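Jorbridge Packaging Automation Group
Minutes of the autumn meeting and demonstration visit
Held 6 October 2020 at the Andano test shop, Jorbridge

Present: members representing Casex (filling and end-of-line), Diekmann (grippers and tooling), Andano (host), and the Jorbridge technical college. Apologies received from two member firms.

1. Minutes of the August meeting
Accepted with one correction. Under item 4, "suction cup" should read "suction cup and finger." The open question on air consumption was carried over to item 6 below.

2. Arrangements for the visit
The host gave the safety briefing before members entered the test shop. The visit was split into two groups, with the second group waiting in the meeting room and going through the Casex reject figures in the meantime. Members were asked to stay behind the floor line while the arm was powered. Eye protection was issued at the door.

3. Demonstration: picking of clear and deformed containers
Andano explained the purpose of the demonstration. Casex returns arrive mixed, and a share of the clear bottles is crushed or creased. The present line uses a fixed photo-eye and a side pusher, which handles sound bottles well and crushed ones poorly. The proposal is to replace the pusher with a small arm carrying a wrist camera and a two-finger gripper supplied by Diekmann.

The host ran the arm at reduced speed for the first group and at working speed for the second. The wrist camera view was shown on a monitor during the approach. Members noted that on clear plastic the camera sees the background through the wall, bent by the creases, and that bright reflections can be taken for edges.

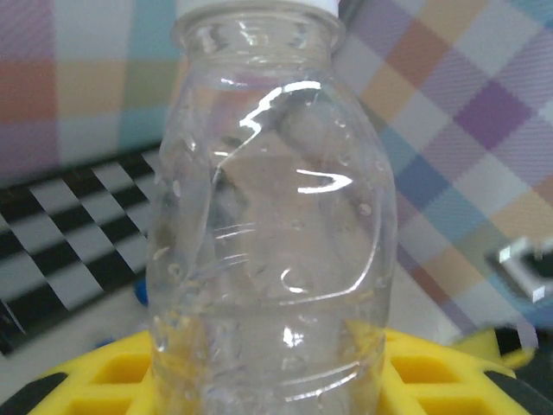
The grasp point is chosen from the neck and shoulders in preference to the body. Andano's reasoning is that the neck keeps its shape when the rest of the bottle does not. A patterned background is used in testing on purpose, as a plain one gives results that do not carry over to the plant.

Diekmann reported that the finger pads had been changed to a softer grade after the August trials. Pad life is quoted at 4000 cycles before inspection. Casex asked whether this was measured on dry bottles only. Diekmann confirmed that it was, and agreed that moisture should be added to the test plan.

4. Results presented
Andano tabled the results of a run of 500 picks on mixed bottles. Of the failed picks, most were put down to a wrong depth reading on the bottle wall — the fingers closed short of the neck. The remainder were slips after contact. The full log will be sent out with these minutes.

Casex stated that the figures were encouraging but that the run had been made with bottles standing upright. On the returns line a large part of the flow is lying down. The host accepted the point. A second run with bottles lying at random angles will be made before the next meeting.

5. Questions from members
The college asked whether the camera needed recalibration after a collision. The host replied that it is checked against a printed checkerboard at the start of each shift and after any stop caused by contact.

A question was raised on cycle time. The arm is at present slower than the pusher. Andano expects to recover part of the difference by starting the approach before the final image is processed, but gave no figure.

6. Air consumption (carried over)
The electric gripper removes the need for compressed air at the pick station. The item was closed.

7. Actions
Andano: repeat the run with bottles lying down; circulate the log.
Diekmann: repeat the pad wear test on wet bottles; supply 3 spare pad sets to the host.
Casex: set aside 84 returned bottles, unsorted, for the second run.

8. Next meeting
To be hosted by Casex, date to be confirmed. Members wishing to bring guests should send names to the host in advance — places on the plant floor are limited.

The meeting was closed after the second group returned.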